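Korketti Community Help > Getting Started > Buying and Budgets

Budget for a first two-arm tabletop setup: what am I forgetting?

Posted by zekutard_fan
Sep 14, 2025

Hi all! I've been reading this board for months and I finally get to ask something of my own. I work at a small training shop (we teach basic plumbing and general repair), and we've been given the go-ahead to put together one bench with two small robot arms on it. The plan is for students to see simple handling jobs done with two grippers: holding a part steady with one while the other does something, moving a board or a panel, passing a tool across. Nothing heavy and nothing fast.

The arms themselves are the part I feel OK about. I have a quote from Gultance for a pair with grippers and I'm leaning toward the Zekutard set, mainly because I can get spare gripper fingers for it without waiting a month. What I'm stuck on is everything else. My boss wants one number for the whole bench before December, and I don't get to come back and ask for more. So far my list has the arms, a table, a power strip and a laptop we already own, and I just know that list is too short.

What did you end up paying for that wasn't on your first list? And is it worth building walls around the table, or is that just for looks? Our room has a big window on one side, if that matters.

3 replies

benchrat_ohio

Oh, I love this question, because I made your exact list two years ago and then spent the whole winter adding to it!

Start with the table. We cheaped out and bought a folding one, and every time an arm stopped quickly the whole thing shook and the part we were holding shook with it. We replaced it with an aluminum frame and a solid top and I wish we'd done that on day one. Our frame came to $493 cut to length, top not included. Get the rail for the arms at the same time as the frame so the holes line up. If you mount both arms on one rail along the front edge, you can slide them closer or farther apart later, and you will want to, believe me (we moved ours three times in the first month).

Next thing is cables. Budget for extra length and a big bag of clips. The cables have to follow every joint with enough slack that nothing pulls when the arm is stretched all the way out, and then they need somewhere to hang below the rail where nobody's knee will find them. Ours were too short and we had to buy the whole set again, which came to $133 I hadn't planned on. It's a silly thing to run out of money over.

Walls: yes! Do it! With a window on one side your light will change all day, and if you use any camera at all you'll be fighting it from breakfast to closing time. Plain panels on three sides in one flat color fixed it for us. They also stop small parts from rolling off the back, and that alone paid for them as far as I'm concerned. Leave the front open or you'll hate reaching in.

And please put in a line for props. I mean the stuff the arms handle. People forget it every time because it's all cheap, but it adds up. You're a plumbing shop so you probably have bins of fittings and valves you can raid, lucky you. Fix some of it in place, like a bit of pipe with a couple of faucets on it, and leave some of it loose. A small dry-erase board is great too. It's flat, it's light, it's awkward to pick up off a table with two fingers, and two arms can share it.

glennwater

just get a bigger table than you think. thats my whole advice. also albers has used frames sometimes

toolcrib_mp

Agree with benchrat on nearly everything, the walls especially. I'd add a few things from the money side, as I'm the one who fills in the forms where I work.

Ask Gultance (or whoever you go with) to quote the spares on the same sheet as the arms. Fingers, one spare wrist motor per arm type, and a spare power supply. Buying them later meant a second shipping charge for us and a second round of signatures, and the signatures were worse. We set aside $630 for spares in the first year and used most of it. The fingers went first. If your students are going to be grabbing metal tools and pipe, expect the same.

Put your own time in too. It took me 5 full days to get from boxes on the floor to both arms holding the same object without fighting each other, and I'd done it once before. Two arms on one object is a real step up from one arm on one object, so don't promise your boss a demo the week it arrives. It's great fun when it works though. I still grin at it.

On the table size, I half agree with the reply above mine. Bigger is good only as far as the arms can reach. Past that you've bought a shelf. Find the reach on the spec sheet, tape it out on the floor, and then decide. The back corners are a good place for anything fixed, like benchrat's pipe and faucets, and you keep the middle free for the thing you're working on.

Last one: label your lines. "Misc" is the first thing to get cut. "Cable set and clips" usually survives.

Adding our bench so you can see how the space gets used. Good luck, and post yours when it's up! 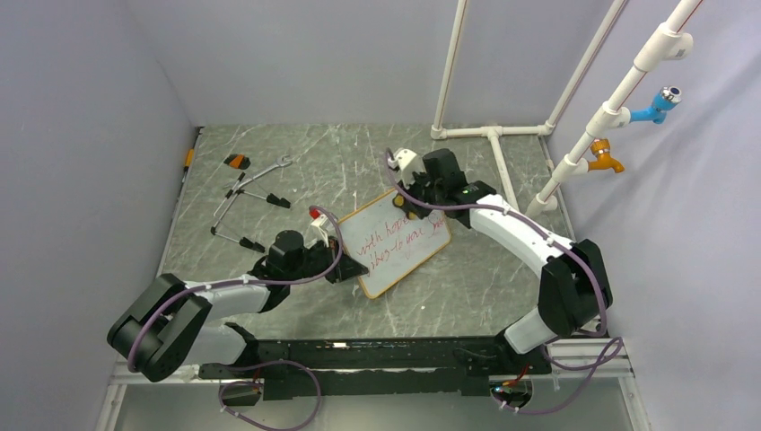
Both grippers on the whiteboard, pipe and faucets in the back corner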